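Residency Diary: The Zadlow Reading Room
Entry for Thursday

The reading room opened at half past eight, following the agreed change to summer hours. The heating remains off until further notice, and readers have been advised to bring an additional layer, as the north side of the building does not warm until the afternoon. Six readers were admitted before ten o'clock, all of them for the parish maps.

The principal business of the morning was the continued listing of the Sýkora bequest. The bequest reached Zadlow in 40 boxes and consists for the most part of letters, household accounts and printed seed catalogues, together with a long run of weather notebooks kept at the family's orchard. The notebooks are the most useful part of the collection. Each day has its own line, giving the wind, the state of the sky and any work done among the trees. The writer was strict in the matter of frost and recorded it in red ink, a habit which has made the spring pages very quick to search.

Box 17 was completed before the midday closure. It held a bundle of receipts for grafting wax, two almanacs and a set of letters concerning a boundary hedge. The dispute over the hedge appears to have lasted eleven years. It has been entered under Land rather than Correspondence, in line with the decision taken in the spring, although the present writer continues to have doubts about that decision and has asked for it to be looked at again when the shelf list is revised.

The running total of items listed now stands at 641. The target set for the end of August was 300 letters and 300 other papers, and the work is therefore ahead of plan. It should be noted that the count includes loose envelopes, which were not part of the original estimate.

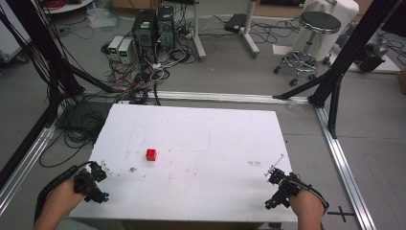

Red cube on the white board, Thursday.

The midday closure was observed in full. A delivery from Sirkix arrived during it and was left with the porter. The order was for acid-free folders in the larger size, and the smaller size was sent. A letter has been written requesting an exchange. Until the correct folders are received, the orchard plans will stay flat in the lower drawers, and readers wishing to see them should give a day's notice at the desk.

In the afternoon a reader asked for help with a pear named several times in the notebooks as "Reseo". The name does not appear in any of the printed catalogues in the bequest, nor in the reference books held here. The spelling is consistent over many years and is unlikely to be a slip. The most helpful line found so far is in the notebook for a wet autumn, where the fruit is described as "small, hard, and best left until the new year". The reader believes that it may have been a local name for a keeping pear grown against the wall of the lower yard. An enquiry has been placed in the query book, and any member with knowledge of old fruit names in the district is invited to reply there.

A short talk on reading old handwriting was given at three o'clock. Attendance was fair. Those present worked through a page of the accounts, and there was a long discussion of a word which was at length agreed to be "turnips". The talk will be repeated if there is demand. Members are reminded that pencils only may be used at the tables, and that ink pens should be left at the desk with coats and bags.
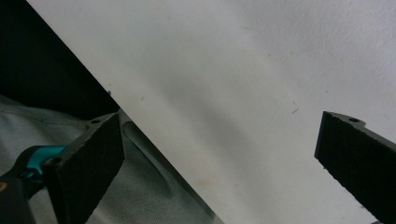 Care of the Collections

The damp readings taken in the map store were within the accepted range. The reading by the east door was slightly higher than last week, and the door has been fitted with a new draught strip. Two volumes of the weather notebooks have loose spines. They have been tied with cotton tape and set aside for the binder, and will not be issued in the meantime.

The blotting paper in the lower drawers is due to be changed. Fresh sheets are held in the cupboard beneath the stairs, and the key is kept with the shelf register.

The room closed at five o'clock. Box 18 has been brought up and placed on the trolley for the morning. The label on its lid reads "Bees, and various".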